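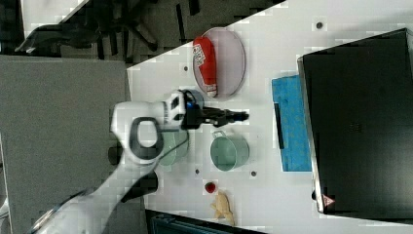

How to set up a prep table when an arm joins your shift

At Stilten we run a small test kitchen for ready meals. Since April one of the prep tables is shared with a robot arm. These are the steps we use now. Rough notes, will tidy later.

1. Agree who does what. Write it down. Ours – the arm fetches and puts back, people cut, season, taste. Anything hot is a person's job.

2. Clear the table, then lay out only what the run needs. Pots, plate, bottle, bowls. Phones and mugs go somewhere else.

3. Leave space between items. Fingers need room on both sides. Crowding is the most commmon reason we have to stop a run.
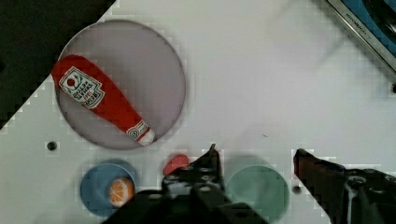
Do the bowls have to be in the same spot every time?
Close is good enough, as long as each one can be gripped without touching its neighbor.

4. Check the reach. Send the arm slowly to the farthest item before you start for real. Hand near the stop button, not in your pocket. If it goes near an appliance, watch that whole move.

5. Run at 50 percent speed for the first 30 minutes. Full speed after that, if the person on shift is happy. Their call, not the office's.

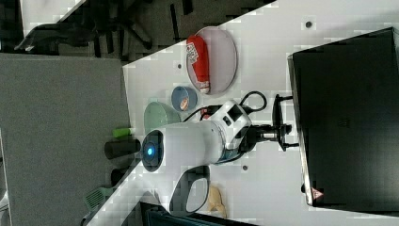
Gripper fingers at the edge of the black case, bowls and plate farther back.

6. Log every stop. One line: time, item, what you did. Valdovinos, who wrote our software, wants the log each month and it does get read. We had 74 lines in the first one, mostly me.

7. Swap people every 2 hours. Watching is tiring in a different way than chopping. Took us a while to admit that. 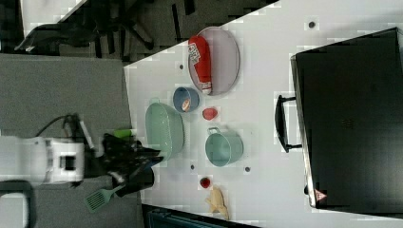 By Rodel Manalastas, prep lead, Stilten

What changed for us. Less walking, less bending. More standing still, so get a mat. Two of the crew learned to reset the arm and got a pay bump for it – ask for that early, before everyone assumes it's just part of the job. New hires still start with knives and no arm. They need to know the work before they can tell when teh machine is doing it badly.

End of shift: park the arm, power off, wipe down, put utensils back on the rack. Log goes in the blue folder.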